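House rules for the hand-held grippers

We finally wrote our recording rules down. Mariama Agbeko asked for them in July, and I kept putting it off. There are 6, and most have to do with cables and hands.

The first one: set the board and the cup before you pick up a gripper. If the cup has to move later, stop the take and start over.

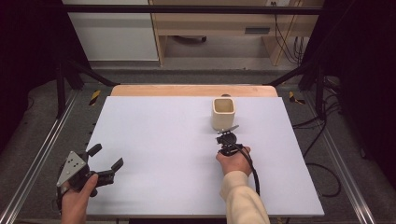

Rule two is that both grippers stay in hand for the whole take, even if the task only needs one. The idle one stays open and off to its own side. Etornam Dramani thought this was fussy, but takes where a hand wandered off were a pain to sort.

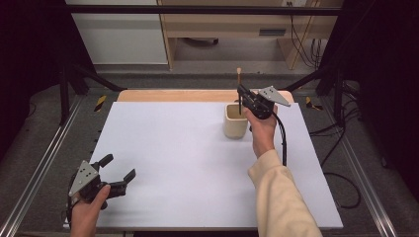

Rule three covers sticks and other thin parts. Move straight up or straight down over the cup, and don't let go early. If you drop one, say so in the log — don't trim it out.

The rest are short. Keep cables clear of your wrists. Stay off the striped floor markers. Take a break after two sets.

I'll post the full sheet once Akua Ackah has marked it up.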